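Grasp Candidates and the Problem of the Neighboring Roll

The planning side of the Tollness cell has occupied most of my working time since September, and I have written very little about it here. The following notes are intended for readers who maintain similar software and who have asked, more than once, how the grasp ranking is arranged.

The task is simple to state. Rolls of electrical tape lie flat in a white tray, and the system must pick the color that was requested and place it on the green work surface. The perception module finds each roll, the planner proposes grasps, and the controller carries out the one with the highest score. In the first version each of these parts was written and tested by itself, and each passed its own tests. Run together, they failed in 70 of the first 200 attempts.

The logs were clear about where the trouble lay. Color was seldom the cause. The classifier, which came to us from the earlier Vikska project, confused dark blue with black on occasion and otherwise performed well. The white roll caused more difficulty. It is so close in shade to the tray that the segmentation step would sometimes join the two, and the fitted circle would then drift toward the tray wall. We now fit the center hole first and grow the outline outward from there. The cardboard edge of the core gives a dependable contrast on every color, and the method has not needed a special case for white.

The greater part of the failures came from the planner. It treated every roll as though it lay alone. For each one it produced 40 candidate grasps, spaced evenly by angle, and scored them by how well the two fingers would oppose each other across the outer diameter. On a round object this measure is almost the same at every angle, so the ranking was decided by noise in the fitted circle. The chosen grasp would frequently place a finger exactly where the next roll touched.

Three changes were made to the planner.

The first was a clearance term. Each candidate is now checked against the outlines of all other rolls and against the tray wall, using the open width of the fingers plus a margin. A candidate that fails the check is removed from the list. It is no longer given a low score, which had allowed bad grasps to win whenever every option was poor.

The second was a different kind of grasp for crowded rolls. When no outer grasp survives, the planner considers placing one finger inside the core and one against the outer side. This requires a smaller gap, and in most layouts at least one direction remains open. The weakness of this grasp is that the roll tends to tilt as it is lifted, and the lift speed had to be reduced to allow for it.

The third concerned order. Where the job permits any sequence of colors, the planner now takes the roll with the most free space around it and plans again after each pick. The cost in time is small. The planning call takes 190 milliseconds on the cell computer, most of it spent in the collision check.

Some matters are not settled. The wrist camera loses part of its view to the fingers as they descend, and a roll near the edge of the view may be fitted from an arc of its outline alone. The estimate is usually adequate, but the reported confidence is too high, and the planner has no means of knowing this. I have proposed that confidence be tied to the visible share of the circle. The Truvgate branch contains a draft of that change — it compiles, and I would not claim more for it at present.

The configuration files will be placed in the shared Villanueva repository once the parameter names have been made consistent. Readers who use the old names should expect to edit their launch files by hand. 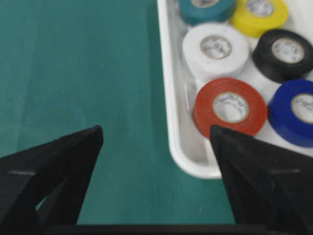

Marisela: We dropped failing candidates outright as well, and then had jobs stall with an empty list and no message. Does your planner report which check removed the last one? Ours did not, and it took us a week to find that the wall margin had been entered in the wrong units.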